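Washing, hanging and storing your tracksuits: frequently asked questions

These are the questions we get most often at Madis from clubs, schools and families who order their sportswear through us. If yours isn't covered, use the contact form and we will reply by email.

Can I wash the jacket and bottoms together?

Yes. They are made from the same cloth and the colour will fade at the same rate if you always wash them as a pair. Turn both inside out and close the zips first.

What temperature should I use?

Check the label inside the waistband or collar. Most of our range is marked for a cool wash. The Brurkon winter range has a brushed lining and should go on the gentle cycle with a low spin.

Will the red run?

It may do for the first few washes. Wash red items on their own, or with other reds, at least 5 times before you mix them with anything else. White stripes can turn pink if a damp tracksuit is left bundled in the machine, so take it out as soon as the cycle ends.

My stripes have gone pink. Can they be saved?

Sometimes. Rewash straight away with a colour catcher sheet and don't let the garment dry in between. Never use bleach, as it will take the red out as well.

How should I fold the bottoms?

Lay one leg on top of the other so that the side stripes line up, then fold in half from the ankle. The stripes make a good guide – if they wander, the leg is twisted and will crease.

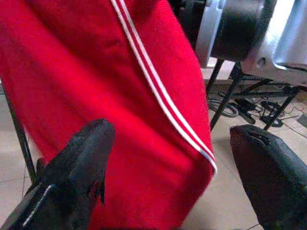

Red fabric with the double white stripe.

Is it better to hang or fold?

Jackets are better hung, bottoms can be either. A hooded jacket takes up a lot of room in a drawer and the hood tends to come out creased. Use a hanger with broad shoulders and do the zip up halfway so the front hangs straight.

What sort of rail do I need?

Any free-standing clothes rail will do for a family. Put it on a level floor, well away from the door, and spread the weight along the bar.

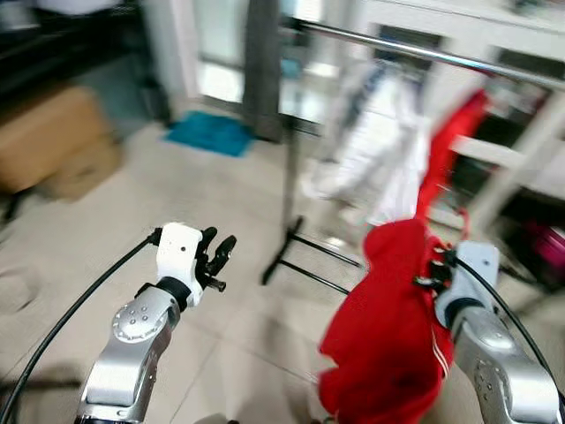

For a team kit you will want something stronger. Our Arroyo rail is sold for club use and comes in two widths. Leave a gap between garments if they have just been washed, and keep reds away from anything white or pale until they are fully dry.

Can I tumble dry?

We don't recommend it. The heat flattens the brushed side of the cloth and can shrink the cuffs.

Do I need to iron it?

No. If a crease won't drop out, use a cool iron on the inside and keep off the stripes.

Can I return a tracksuit once it has been washed?

Only if there is a fault. Unwashed items with their tags on can be sent back within 17 days. Personalised kit can't be returned.

Where do I send returns?

To our Firkurstead shop, with the order slip inside the parcel. You can also hand them in at the counter before 5 pm. Orders of 100 items or more are collected by our own van, so please ring first to arrange a time.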